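### 3.2 Blocks, card and squares

Spelling a word with blocks is a job most people finish with by first grade, and the literature has mostly let it go at that. The earlier Farkormont study gave the materials a single sentence ("standard letter blocks were used"), which left us to find out for ourselves what a standard letter block is. After a month of catalogs we can report that there isn't one. Blocks come with letters on one face or all of them, in capitals or lower case, with pictures of apples, and in sizes that seem to have been chosen by throwing a block.

We settled on the Listby set: small colored cubes, each with a white capital on a rounded-square face. The colors are cheerful and tell you very little. Several letters share the same orangey red, so a person who sorts by color gets partway and then has to start reading. We considered this a feature once we had already bought them.

The word to be copied is lettered in black on a small white card, which stands upright in a clear holder at the back of the table. The blocks are scattered in front of it. The row of outlined squares where the word is to be built runs along the near edge, so the model and the copy are as far apart as the table allows. The Warker layout, which we otherwise follow, puts the card directly above the squares. In pilot sessions this made the task a matter of matching one shape to the shape above it, and we wanted people to have to look up, look down, and remember something on the way.

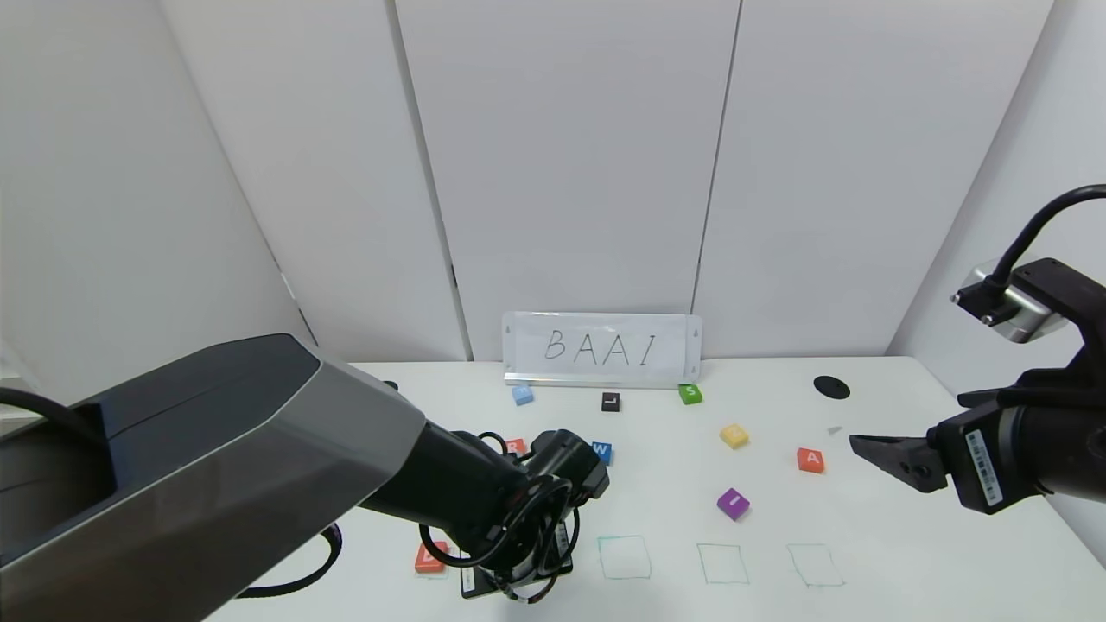

**Figure 3.** Letter blocks scattered on the white tabletop, with the model word "BAAI" on its card against the wall.

The word in Figure 3 comes from our list of 111 strings, and it earns its place by repeating a letter. Repeated letters are where copying gets interesting. A speller who works by hunting for "the A" finds it, places it, feels pleased, and is then faced with another A and a brief crisis of bookkeeping. The string also starts with B, a letter that survives a fair amount of rotation before it stops being obvious, and ends with I, which turned on its side could pass for a dash or an H that gave up early.

Distractor letters are drawn from the same set and look no different from the useful ones. For words with an A we favored R as a distractor – the two have much the same outline if you are in a hurry – along with W, L and S, which resemble very little and are there to get in the way.

### 3.3 What counts as in

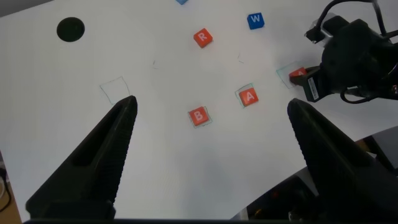
*Does it matter which A goes into which square?*

Either A may go into either square; the two blocks are treated as the same letter.

The harder question was when a block is in its square at all. The outlines are only slightly larger than the blocks, so a block can fill one neatly, sit inside it at a tilt, or lap over a line by an amount that two reasonable adults will discuss for a whole afternoon. Radu Mocanu and I did so in April. His view was that a tilted B is still a B. Mine was that if tilt doesn't matter, we had spent a long time drawing squares.

The rule we adopted follows the Özkan scale with one change. A block scores 2 if it lies wholly inside its outline, whatever its tilt, and 1 if it crosses a line but covers the middle of the square. Anything else scores 0, including a block set down with great care in the square next door. We dropped the scale's top score of 3, reserved for blocks "placed attractively", on the grounds that we couldn't agree on one.

Letter orientation was recorded separately. A block may be perfectly in place and upside down, and the two mistakes have little to do with each other. Upside-down placement was judged from the side of the table opposite the card, where the word is meant to be read. An I received the benefit of the doubt in both upright positions.

Stray marks on the table gave us more trouble than expected. A white surface is good for seeing blocks and equally good for seeing everything else that has ever happened to it.
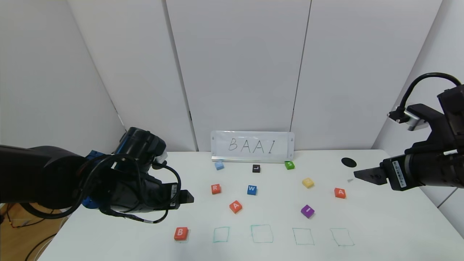 Wiping between sessions dealt with some of these and also, on one memorable morning, with part of an outline. We redrew it against a card template and have kept the template in a drawer ever since. Faint marks that couldn't be confused with a whole square were left alone and noted on the session sheet.

The starting scatter was not random in any sense a statistician would sign. Blocks were set out by hand in loose rows with the letters facing up, then nudged until they stopped looking like rows, which they never entirely did. No block started inside the square it was meant to end up in. Of the layouts we prepared, 281 met these conditions and were kept. The rest failed mostly because a letter had been left out, an error we had assumed only the spellers would make.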